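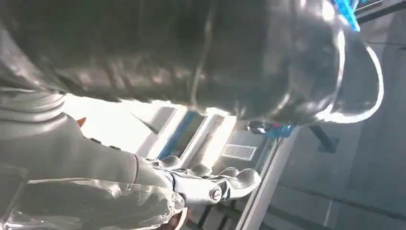 Can a robot hand tell it is losing its grip before the thing falls?
Most of the time it can, if you let it listen to its own motors and quit asking the camera for everything.

Home | Features | Machines | Archive | Subscribe

So that is the short version of what the group at Flirkeo has been chasing. The long version took 14 months and a lot of bent brackets.

The method is called Paveo. It sounds simple. Every finger joint draws current. When an object starts to slide, that current twitches – a tiny flutter, gone in a blink. Most controllers smooth it away as noise. Paveo keeps it. A small model reads the flutter from all the fingers at once, guesses which way the object is going, and tightens just the fingers that matter.

Just those. Squeezing with everything is the old answer, and it crushes the yogurt cup.

Zeeshan Hashmi, who runs the work, came to it sideways. He was trying to get rid of the flutter. Spent a whole September writing filters, and the better the filters got, the worse the grasps held. "I had cleaned out the only useful part," he told me. He says it fast, like someone who has told it before and still minds.

Then the trials. 3000 grasps, on 115 objects picked to be annoying: soap, socks, a bag of dry rice, a wine glass, keys on a ring. Half with the new method, half without. The plain controller dropped 251 of its grasps. Paveo dropped fewer than half that many, and most of its misses came from a handful of objects, the bag of rice being the worst by a mile. Rice moves around inside the bag. The flutter is there but it means nothing, or it means six things.

Hashmi thinks rice is solvable. His co-workers are less sure, and say so in front of him.

What I kept asking about was wear. A motor on day one does not sound like the same motor a year on. Bearings loosen up, cables stiffen, someone re-wraps a wrist and the whole arm pulls a little different. 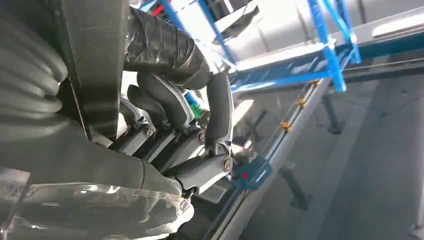 The team's fix is a short wiggle routine each morning, every finger opened and closed on air, so the model gets a fresh idea of what normal is. Takes less time than the coffee machine. Skip it for a week and the numbers slide, they tried.

There is a rival camp, of course. Tullus sells a fingertip skin packed with pressure sensors, and on glass it is hard to beat. But skin tears and skin costs. The Flirkeo argument is that the current reading is allready there, in the motor driver, free. Bhutto, the parts maker, has asked to try the code on a cheaper hand with weaker motors, which would be the real test. Weak motors are noisy. Could drown the signal, could make it louder. Opinions differ down the hall.

Also still open: speed. Right now the arm lifts slow, slower than a person would put up with at a packing bench. Go faster and the arm's own shaking gets into the finger readings and the model starts seeing slips that aren't happening. It grabs, lets up, grabs again. Looks nervous. Hashmi wants to subtract the arm's motion out before the model ever sees it, and has a draft of that runing on one finger.

One finger so far. The index, "because it complains the least." The other three come next, then the socks again.

Contact the editors | Copyright 01/04/2018 | Back to top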